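Snacks, school runs and a very full pantry

September already, how. Two kids back at school, two lunchboxes, and me at 7-something in the morning staring into the cupboard like it owes me money.

So, recess food. The eternal problem. Last year I baked everything. This year no. The oven at our place in Lakeck has a dodgy seal and I've run out of puff.
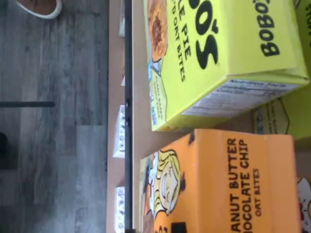

Kyriaki Vlachopoulos
Blogger and mum of two

Rules for this term. Nothing that melts. Nothing with a lid the little one can't open (yoghurt incident, favourite jumper, don't ask). And it has to survive 23 minutes on the Linard bus under a soccer boot.

Oat things mostly pass. Fruit passes if it's cut up, which means I have to cut it up, so apples go in whole and come home whole. Same apple, four days runing.

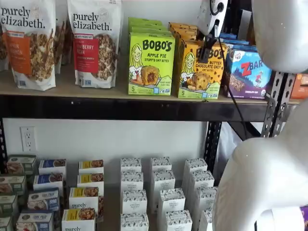

Cheese and crackers still the winner. I do 8 little bags the night before, chuck them in the fridge door, done. Takes one cup of tea. My sister swears by the bento boxes from Gkikas but I'm not washing all those compartments, sorry.

Anyway the bell's at nine and I havent found the second shoe. Soup recipe next time, promise.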